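The robot that kept reaching for a lemon

The first thing Liliana Guerra does when I sit down is apologize for the lemon. Apparently her software had been obsessed with it all morning. You'd ask for the crate and off would go the hand, straight toward the citrus!

I'd come to Trerkero to write about kitchen robots, and I'll admit I was picturing steam and clattering pans. What I got was Liliana's desk, two monitors and a very cold cup of tea. Everything she works on runs in simulation first, in a program called Zernik, and most days she never goes near a motor.

Her piece of the puzzle is the planner, Leone. Somebody types in a request, the perception code works out what's on the table, and Leone decides how two arms should go about it without whacking each other (or the eggplant). I'd assumed the hard bit was the fingers. Liliana laughed at me, kindly, and said the fingers mostly do as they're told. What eats her weeks is the moment before anything gets touched, when the planner has to settle on which hand goes first and where it should wait for the other one.

A crate is a great way to make that hard. It's wide, it's open on top, and it blocks the view of whatever sits behind it. Leone used to treat a half-hidden pan as a smaller pan, so it would plan a lovely smooth path right through the part it couldn't see. In July she changed it to guess the whole shape and keep clear of the guess. That cost her speed, and she grumbled about it for a good ten minutes, but the collisions in her test set dropped to 3 out of 672 runs. I asked to see those three. She had them bookmarked, of course!

My favorite tool is the one she wrote for herself, a little slider called Ovitholm that lets her scrub back through a run and see every path the planner thought about and threw away. There were 25 rejected routes in the run she opened for me, and one of them looped so far out to the side that we both cracked up. She spends more time in there than anywhere else, because a bad plan usually starts going wrong well before the arm does anything silly.

As for the lemon, the culprit was a label that had been swapped in the object list. It took her 20 minutes to find and one line to fix. She reset everything, typed in the crate again, and pulled her chair over so I could watch the right hand come up toward the rim. 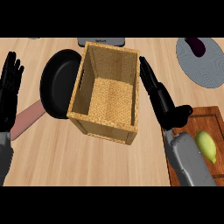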